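Tellis gripper kit: my review after a few months

I bought the Tellis kit for 102 pounds, mostly because the Divance one I really wanted was 300 and I couldn't face it. It goes on the arm at our shared workshop, where I've been trying to teach it to pick things up and put them down again (harder than it sounds!).

Fitting took me an evening. The screws are fine but the instructions are dreadful, and the page on wiring is for a different model. Once it was on, though, I loved it. The grip is gentle, it opens wide enough for a mug, and the fingers come off with one key. My one real moan is the cable, which is too stiff and always wants to loop out at the side. I've asked Tellis for a softer one, no reply since June.
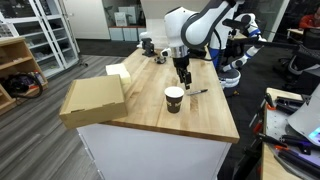

Photo: Prarnau workshop

Paper cups are my favourite test, as they crush if you so much as look at them wrong. Come in from straight above, fingers pointing down, and go slowly. Cardboard boxes I'm still working on. Four stars from me, and I'd buy it again.

© Prarnau | Contact us | Back to top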